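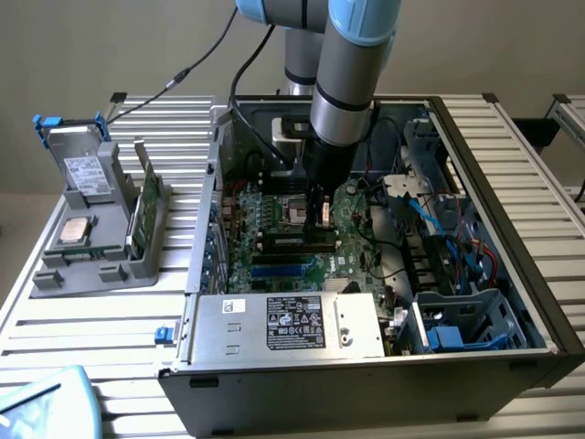

Boîtier couché, panneau retiré, le disque dur dans le bac à gauche.

Ça faisait un moment que je voulais un vrai bac à pièces, et j'ai fini par prendre le Ronlow gris, en plastique, tout bête. Je démonte de vieilles tours sur mon temps libre (Asanka Gamage, à l'atelier, m'en met de côté dès qu'il y en a une qui traîne) et jusqu'ici je rangeais tout dans des couvercles de boîtes à chaussures. Autant vous dire que j'en ai perdu, des vis !

Pour l'essayer j'ai choisi une tour grise avec une carte mère Dell, du genre que j'adore ouvrir : des languettes bleues un peu partout, une sur la cage du disque, deux en haut du support, et un loquet bleu sur le côté, vers l'alimentation. On couche le boîtier, on pose le bac juste à côté et on y met les pièces au fur et à mesure. Le disque dur y tient avec son support, étiquette vers le haut, et il reste de la place pour le reste. C'est là que j'ai été conquise, je croyais devoir le mettre ailleurs !

Côté prix, j'ai payé 172 couronnes chez Jundora, port compris. Le modèle Balaskas, avec couvercle et mousse découpée, est à 688. Il est très beau, je l'ai eu en main chez Gareth Nuttall, mais quatre fois le prix pour du plastique et de la mousse — non, désolée.

Les défauts, maintenant. Le fond est lisse, donc les petites vis se promènent dès qu'on déplace le bac. J'ai ajouté 2 petits aimants collés dans un coin et ça va mieux. Et puis il glisse sur ma table en alu à rainures, j'aurais bien aimé des patins en caoutchouc. J'en ai collé aussi, tant qu'à faire.

Je viens d'en commander un deuxième pour les barrettes mémoire et les nappes SATA, qui finissent toujours en pelote chez moi. Si quelqu'un a testé la version profonde, je veux bien un avis en commentaire, surtout pour y ranger des alimentations !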